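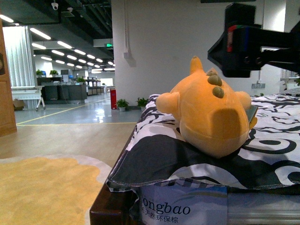

Orange plush on the mattress, black-and-white cover.

From: Sorin Vlachou
To: Lutanham home-climate list
Date: 2026-04-08
Subject: Re: Bedroom humidity sensor reads high at night

On the Lutanham list, Zeleke wrote:
> I have two Nasis sensors in the back bedroom. During the day they
> agree within one point of relative humidity. After midnight the one
> near the outside wall climbs and stays up until morning, while the
> one by the door hardly moves. I swapped them and the high reading
> stayed with the wall. I take this to mean that moisture is coming
> through the wall. Do I need a dehumidifier, and if so what size?

The swap test was the right thing to do and it rules out a bad sensor. It does not show that water is coming through the wall. Relative humidity depends on temperature as well as on the amount of water in the air. If the air next to the wall cools while its water content stays the same, the reading goes up.

Convert both readings to dew point before comparing them. The Stivley logger will do this if you add a calculated column, or you can use any psychrometric chart. Take 21 degrees C and 50 percent by the door: the dew point is a little over 10 degrees. Cool that same air to 18 degrees at the wall and it will read 60 percent, with the dew point unchanged. That is a ten-point gap with no moisture source at all.

If the dew points match overnight, you have a cold surface, and the fixes are insulation, heat, or air movement. If the wall sensor shows a higher dew point for hours at a time, look for water.
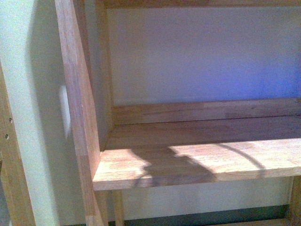
Shelf board, edge view. Wall behind.

On placement: keep the sensor off the wall surface and out of direct sun. Open shelving is acceptable if air can pass behind it. A closed cabinet is not, as the reading will lag the room by an hour or more. I would put both units at the same height – warm air stratifies enough in a closed bedroom to spoil the comparison.

Two people asleep with the door shut will also add water to the air steadily until morning. Both sensors should see that, given some mixing. Bedding and mattresses take up part of it and release it later, so the decay curve after you open the door is slower than the room volume alone would suggest. Please do not fit an air change rate to that curve. I did so in September and got a figure that was wrong by a factor of two.

For logging, one sample every five minutes is plenty. 1,000 samples at that interval gives you three full nights with some left over. Run 11 nights if you can, so that you get a spread of outdoor temperatures, and log the outdoor dew point too.

I would hold off on the dehumidifier. Try leaving the door open for a few nights and move any furniture at least 9 cm off the outside wall.

If you post the file, please leave temperature in it. The last one had humidity only and I could not do anything with it.

Sorin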